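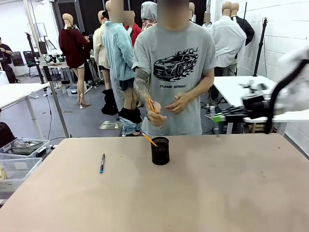
Session 8: Picking up long thin things
Handout for the shared workshop evening course, July 11, 2021
Notes by Aileen Estrella

Bring these notes with you, and bring whatever state your own arm is in. Bohdana's elbow joint is printed now, so her group can catch up during the first half.

Last time we did blocks, and blocks are kind. They sit flat, they have parallel sides, and if your gripper comes down a bit crooked you usually get away with it. A pencil is a different animal (mine rolled off the bench more times than I'd like to admit back in April). So today is all about grasp point, wrist angle and letting go.

Grasp point first. Take the pencil in the middle and it balances, but then your fingers are in the way when you want to lower it into a cup. Take it at one end and you have lots of clear length to work with, only now the weight wants to swing the free end down. I like the end grasp for cup work. Teodoro likes the middle and will argue with you about it at the break, so try both and write down which one slipped. 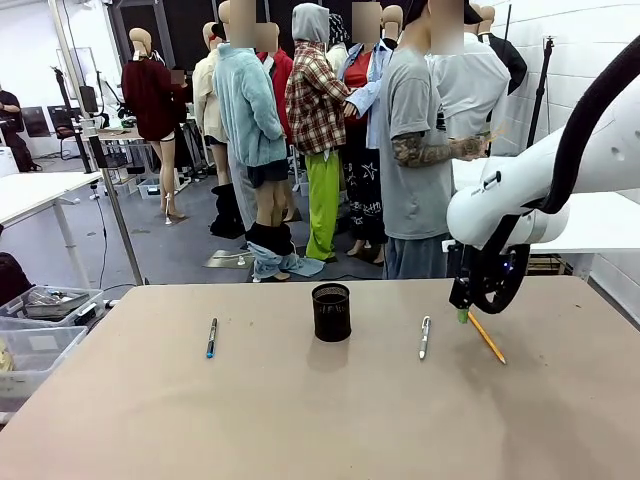

Fig. 1. End grasp: the eraser end is in the fingers and the point angles down to the right.

Look at the slant in Fig. 1. With a slant like that you can't just drive the arm straight down over the cup, because the tip is well off to one side of the fingers. You have two choices: turn the wrist until the pencil is closer to upright, or shift the whole move sideways so the tip is what lands over the opening. In Stumimix the second one is called "tool offset" and it's on the Motion page. Measure from the fingertips to the pencil point with a ruler, type it in, save. Then save again, the first one doesn't always take!

Closing speed: start at 700 on the slider and come down from there. If the pencil twists when the fingers close, you're too fast or your pads are worn. Spare pads are in the Policarpio box, 34 left at last look, please don't take a handful.

Letting go: stop the arm before you open. I know it sounds obvious — Aishwarya and I both had ours opening while still moving, and the pencil gets flicked.

To do before session 9:
Ten tries with the end grasp, ten with the middle grasp, same cup, same starting spot.
Swap the pencil for a marker and then a ballpoint with a clip. Does the clip catch on the rim?
Log file to Imelda, plus a line or two on what went wrong.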